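Subject: Re: Can they do the housework yet? (doors, mostly)
From: Kanini Kinyua
To: Hurnby Home Automation list
Date: August 13, 2026

Hello all, and a particular hello to the people who joined after the March meet-up and have been reading along quietly. Doors again from me, I'm afraid!

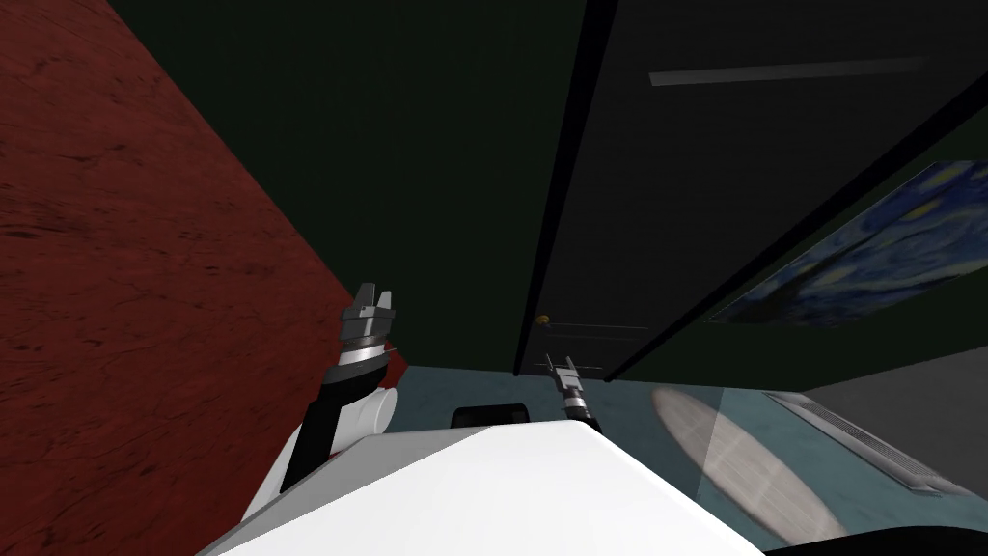 I've been meaning to answer the message below for ages, and as the kettle is on and the rain has put paid to any gardening, I'm going to do it properly.

On the list, Prindenis wrote:

> I read all the cheerful write-ups and I still can't work out whether I should be
> excited. My mother is 80 and lives on her own. What she would like is something
> that takes the washing from the kitchen to the airing cupboard, and puts it away.
> That means two doors, one with a round knob that even I struggle with when my
> hands are soapy. Every clip I see has a robot folding one towel on one table. Is
> there anything that can get from one room to the next by itself, or is that still
> years off? And does practising in a simulator count for anything? It looks like a
> computer game to me, and my mother's house is not a computer game.

It's a very fair question, and I think the towel clips have a lot to answer for. Folding is the bit that looks clever. Getting to the towel is the bit that eats up your weekends.

I've spent most of my spare evenings since the spring on a simulated two-armed robot and a door with a round brass knob, in a room with a carpet and a Starry Night on the wall (I do like a room to feel lived in, even a pretend one). The door has taken longer than everything else put together. A lever handle you can more or less lean on. A round knob has to be gripped squarely, turned without slipping, and held turned while the whole arm begins to pull or push, and with a two-fingered gripper there isn't much touching the knob at any one moment. You and I do it with a bag of shopping hanging off one wrist and never give it a thought.

Then there's where to park the body. If the base stops too far off, the arm is nearly straight by the time it gets to the knob and has no turn left in it. Too close, and the door has nowhere to swing, or the other arm is in the way of something. I lost the best part of a fortnight to that before Rugemalira very kindly suggested I stop fiddling with the fingers and let the base choose its own standing place. Thank you again, it was good advice and I should have listened the first time.

So, some numbers, for those who like them. I've now done 2,430 attempts at the door. Of the last 400, the knob was turned and the door came open in 80. That's one in five, and I was delighted with it, and I would also not dream of putting it in anybody's mother's hallway. Picture the other four, with an armful of clean sheets.

Does the simulator count? I'd say yes, with a large pinch of salt. It's a grand place to be clumsy. I can leave it running overnight and there's no paintwork to touch up in the morning. What it's poor at is the feel of things: how stiff a latch is, how a door drags on a thick carpet, a knob that's worked a bit loose over the years. I make those vary from one attempt to the next and hope that covers most real houses, but I've only tried my own approach in the simulator so far, so please take "hope" at face value.

As for your mother, if she were mine, I'd look at changing the doors before waiting for the robot. Lever handles all through would help her tomorrow, soapy hands or no, and would make life far easier for whatever machine turns up later. A light trolley for the washing is worth a thought too, if there are no awkward thresholds. I know that's a dull answer to a question about robots.

For the airing cupboard itself I'd be gloomier still. Shelves at different heights, soft things that slump, and a door that probably wants to close on you. Has anyone had a proper go at that one? I have a feeling the Clemero notes had a section on cupboards, but I can't find my copy. If somebody has it, would they mind posting it to the list?

I'm going to try pushing doors next, having done nothing but pulling so far, and I'll report back whichever way it goes. Do keep the awkward questions coming, Prindenis, I enjoy them much more than the towels.

Warmest wishes,
Kanini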